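Boards > Shop & Home Tech > Automation > Can they do chores yet

New posts Search Members Rules Log in

Thread: sandwich robots — are we there yet or not

gearlash_85
Ok so my sister asked me at dinner if she should wait for a robot before redoing her kitchen. Serious question from her. I said no, don't be silly, then went looking at what people are doing with two-arm setups and now I'm less sure what to tell her.

My line for years: a machine in a shop is great as long as the part shows up in the same spot every time. A kitchen is the opposite of that. Bread squishes. Lemons roll. Stuff gets left wherever.

But look at the kind of table they work on now. Sandwich on a plate, one gripper right by it, other arm over on the cutting board side, plus a tray, a bowl, a cloth, fruit. No fixtures holding the food that I can see. Nothing's bolted down for the arm's benefit.
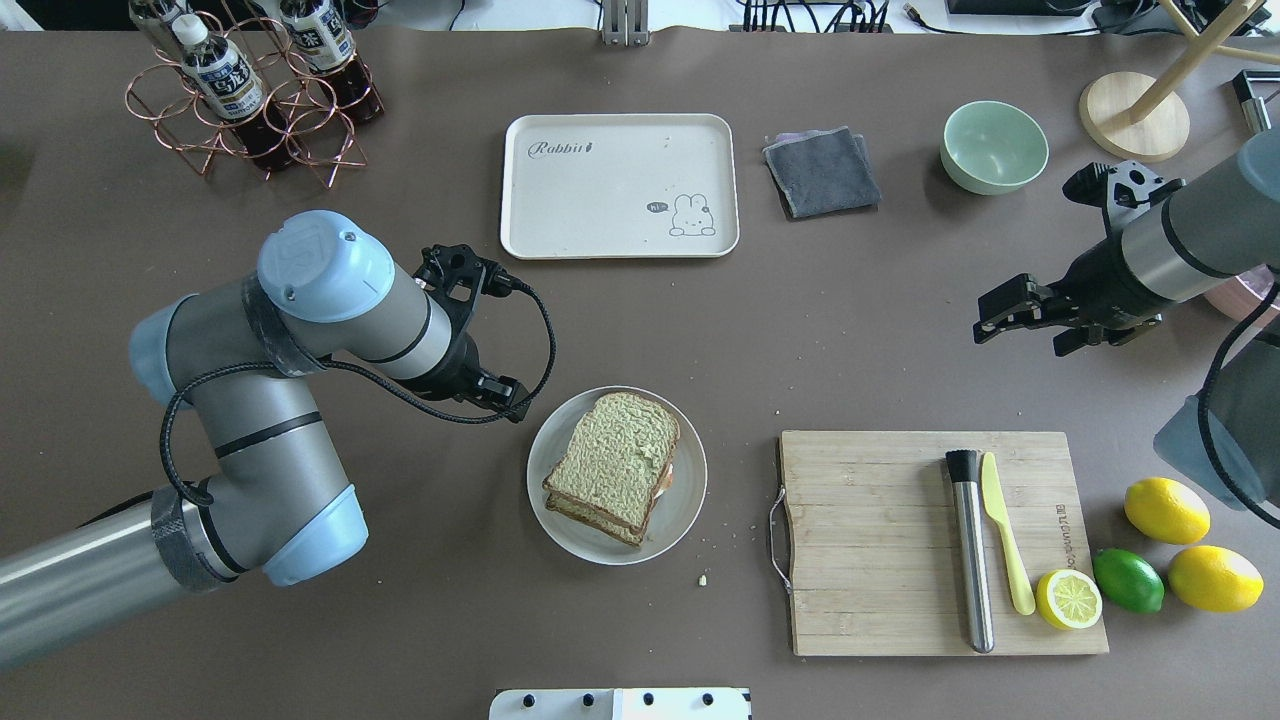
Re: sandwich robots — are we there yet or not

millhand_dult
Counterpoint. I run the packing end at a place in Dultadcombe. We got a Fesard arm two years back. It puts jars in boxes. All day. Never complains. The one time somebody swapped the box supplier and the flaps came 2 mm taller it was down until Monday.

So no, your sister should buy the kitchen.

A sandwich on a plate tells me there is a sandwich on a plate. Who stacked it? Can't tell from a still. Show me the whole run, start to end, uncut.

gearlash_85
Fair on the still. But your Fesard is running fixed points right? That's a differnt animal. The newer stuff looks at the table and decides. Flap height shouldn't kill it.

millhand_dult
"Shouldn't." I've got a drawer full of shouldn't.

lemon_zest_ok
I do meal prep for a living (school kitchen, 400 lunches on a normal day) so let me be the annoying one. Making the sandwich is not the chore. The chore is everything else. Wipe the board. Put the knife somewhere that isn't the edge of the counter. Cups back. Throw out the half a lemon that has been sitting there. Notice the tray's dirty. I could train a teenager to butter bread in a minute, the noticing takes all of November and some never get it.

Also the amount of gear. For one breakfast?? 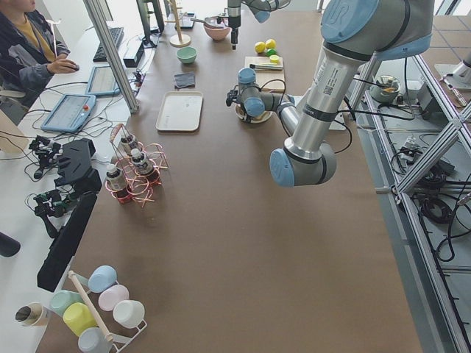 Cups, bottles, fruit, cutting board, two arms. Person at the desk with a mouse.

Torben Ostermann
Since lemon_zest brought up the desk. In my old job (Plullameck, the plant side, not the offices) every cell had somebody near it. Didn't mean they were driving it. Sometimes they were reading the news. Hand on a mouse tells you nothing either way, and the pendants are lying on the desk so nobody's jogging it from those at that moment.

What I'd watch is the reach. Big arm, elbow hanging low over the middle of the table, and the wrist has to come back up and over to get at one small bowl. Lot of machine for a bowl. We used to say if the elbow's over the work you laid the cell out wrong. Though with two arms sharing a table I don't know how you'd avoid it, one of them is always going to be in the other one's soup.

lemon_zest_ok
Okay I take the desk thing back. Still a lot of arm. Where would that even go in a normal kitchen. I have 14 inches between my stove and the fridge.

gearlash_85
Size is the dumbest objection tho, sorry. First dishwashers were huge too. What matters is can it do the job.

millhand_dult
Size is the whole objection when it's swinging past your kid's head. We have a cage. You going to put a cage round the toaster?

Erzsébet Kun
Popping in because I've spent way too many hours teaching a Lenz to fold shop rags (failed, mostly, the rags won).

You are all arguing about the whole meal. Look at one step. Bread is miserable. Soft, thin, sits flat on the board so there's no gap to get a finger under. Press too hard and you've got a dent, too soft and it slides. Metal fingers make it worse because they don't give. If you come in from the crust side you've at least got something stiffer to grab. That's where I'd go too, and it's where the fingers are in this one — right at the edge of the slice, with the spread side up so you really don't want to squash it or flip it. And the egg toast on the plate next door, that's an even nastier thing to move, I wouldn't try it with a gripper like that. Spatula or nothing.

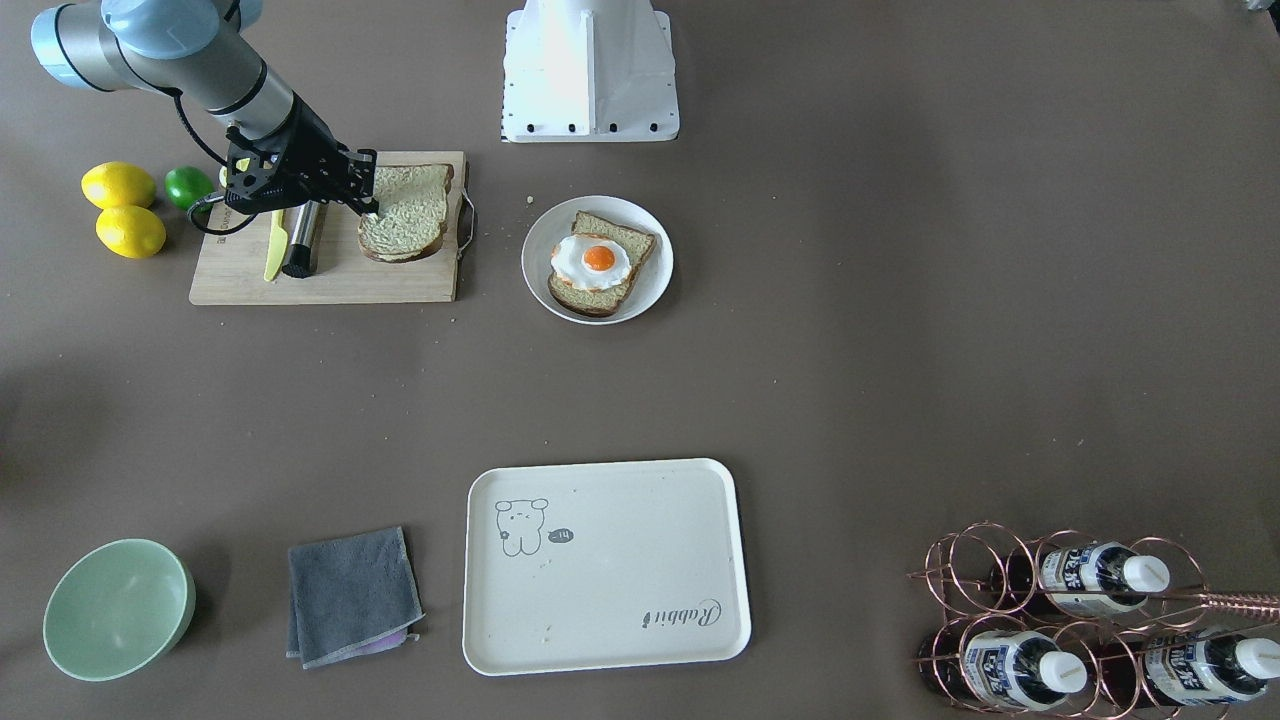
Re: bread (split from main topic, mod please merge)

gearlash_85
Ok that's the most useful post so far. So would you call it possible or not?

Erzsébet Kun
Possible on a good day with your bread and your board. Swap to a crusty roll and I'd want to start over. My rags were all the same size too, didn't help me once they came back from the wash stiff.

To be fair to the newer stuff I never had two arms. One to hold, one to do. Half my failures were the rag skating away from me. With a second gripper you just pin the corner. So maybe I'd do better now. Maybe.

millhand_dult
Thank you. "Maybe on a good day" is not an appliance.

lemon_zest_ok
It's most of my Monday crew though lol

Torben Ostermann
One thing in favor. Nobody asked how long it takes, and for home I don't think it matters much. In a plant cycle time is everything. At home if it takes an hour to clear the table while I'm asleep, fine, go ahead, take two. That rules in a lot of slow machines we'd have thrown out of the plant.

Noise is another matter. Has to be quiet enough to sleep thru.

millhand_dult
And when it drops the jar at 3am? You're up anyway with a broom.

Torben Ostermann
I have a cat. Already living that way.

gearlash_85
So what I'm telling my sister: redo the kitchen now, maybe leave an outlet and some clear counter at the end. Erzsébet if you ever try the rags again with two arms please post it, even if it fails.

Erzsébet Kun
Will do. It'll be towels this time, somebody took the rags.

Previous 1 2 Next Back to top

Related threads
Fesard jar line down again, anyone got the flap settings
Cheapest gripper pads that survive a food wash
Dishwasher loading by arm — plates ok, forks hopeless
Lenz second hand, what to check before paying
Do you cage a small arm in a home shop
Robot vacuum vs shop floor, round two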